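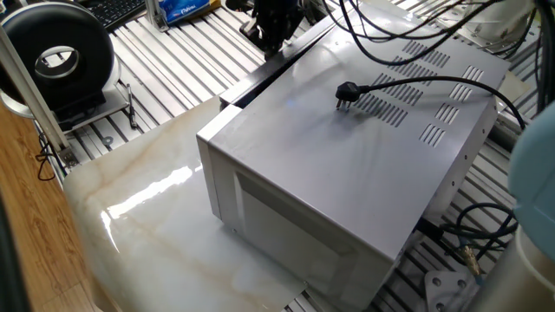 By Ginette Poulain | November

Fostach wants to buy 3 more robot arms next year, and the budget request leans heavily on kitchen chores. Danylo Tkachuk, who reviews equipment spending there, isn't sold. The quote from Birico leaves out spare fingers, cabling and service visits.
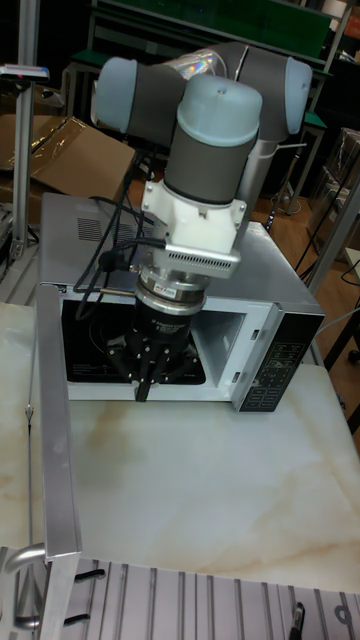

An arm and gripper over an open microwave.

Training time is another gap. The plan sets aside 400 hours, with no word on who covers the rest if that runs out. "I can price a microwave," Tkachuk said. "I can't price this."
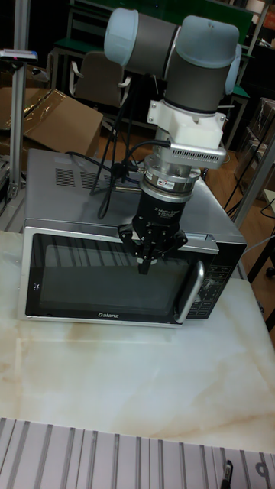

He has asked for a second quote, from Toralum, before anything gets signed.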